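Towels smell musty a day after washing — help

bramblejar
Moved to Ponville in January, hard water I think. Every towel I own smells like a basement by day two. Tried more detergent, tried the pricey scent beads, nothing. Any ideas before I toss the lot?

oldspinner
More detergent is your problem. It builds up and holds the stink in. Cut it in half, skip softener completly.
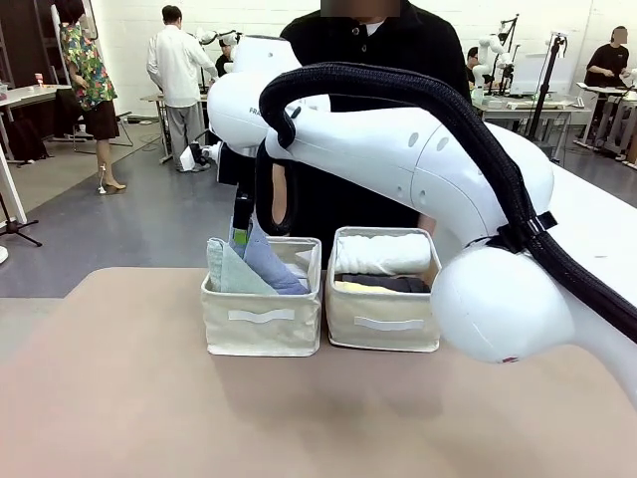
How hot should the wash be for towels?
Hot as the care tag allows, and run an extra rinse if your machine has one.

kettle_344
Disagree on the extra rinse. Wastes water and mine came out the same either way. What fixed it here was drying them right away. They sat in the drum almost 36 hours once, never again.

oldspinner
Drying matters sure, but if there's gunk in the fibers they'll stink again. Did a vinegar soak last month and the water went gray. Gross.

kettle_344
Vinegar eats the rubber seals. My repair guy in Rorkudside swears by that.

bramblejar
ok so half detergent, hot, no softener. Vinegar is a maybe. What about storage? I roll mine and they go in a basket in the bathroom
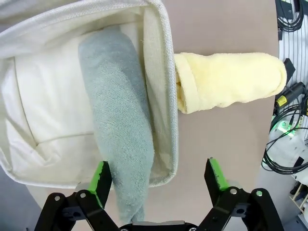 Photo: bramblejar / Zavudow Home Forum

dustpan10
Bathroom is the trouble imo. Steam gets in everything. Hall closet, door cracked open. And never put them away even a little damp — give it another 10 minutes in the dryer.

oldspinner
Bathroom's fine if the fan works. Mine have lived there for years.

dustpan10
Lucky you, my fan does nothing

bramblejar
Did one load w/ half the soap, hot. Smells like nothing so far. Will try the closet too and report back tomorow night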